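The Long Lunch at Marar

Forty minutes inland from Trandmont, a dining room with 24 seats is doing very well out of lamb neck and patience

By Eamon Noonan

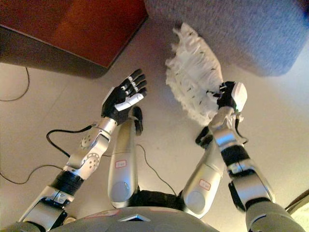
Silver arms and legs over a pale beige floor.

The bread comes first at Marar, and it comes whether you ask for it or not. It is a dark, flat loaf made with barley flour, torn by hand and served with cultured butter and a saucer of pickled green tomato. We finished ours before the menus arrived and were given another.

Marar opened in April in the old produce store at Braltwood, a town most people know as the place to stop for petrol. The building had been shut for years. The new owners kept the loading dock, which is now where you wait for a table, and put the kitchen where the seed bins used to be. There are 24 seats and one sitting for lunch. Dinner is offered in the warmer months only.

The menu is short. On our visit there were four entrees, three mains and two desserts, all written on a single sheet with the prices rounded to the dollar. The best of the entrees was a plate of roast beetroot with goat's curd, walnuts and a sharp dressing made from quince vinegar. The smoked trout was good too, though it came with so much horseradish that my companion had to put her fork down for a minute.

For mains, order the lamb neck. It is cooked overnight with onion, anise and dried lime, then finished over coals so that the edges catch. It is served in its own juices with white beans and a heap of bitter greens, and at $38 it would feed two people who had been sensible about the bread. The fish of the day was flathead, fried crisp and a touch over-salted. A pumpkin and barley dish, the only vegetarian main, was pleasant but needed something crunchy on top.

The wine list runs to 25 bottles, 17 of them from within an hour's drive. The Mudari riesling was dry and limey and suited the trout. Glasses start at $11. There is also a house ginger beer, cloudy and quite hot, that I would go back for.

Service was friendly and slow. We sat down at 12.30 and dessert reached us a little after three. Some of that was our own doing, and most people in the room seemed in no hurry, but anyone with a long drive home should mention it when they book. The two desserts were a burnt honey tart and a rice pudding with stewed plums. Get the tart. The pastry is thin and very short, and the filling is only just set.

A few practical points. The driveway is gravel and steep at the top. The room is warm near the kitchen and cold by the dock doors, so take a jumper. Children are welcome and can have a half serve of any main — there is no separate menu for them. Bookings are taken by phone.

Lunch for two with a glass of wine each came to $164.

1,904 shares | 17 comments

More in Food and Drink
Barley flour at home: what to bake first
Country bakeries worth the detour
Mudari riesling: a drinker's guide
How to cook lamb neck without drying it out

Contact us | Subscribe | Copyright, all rights reserved | Back to top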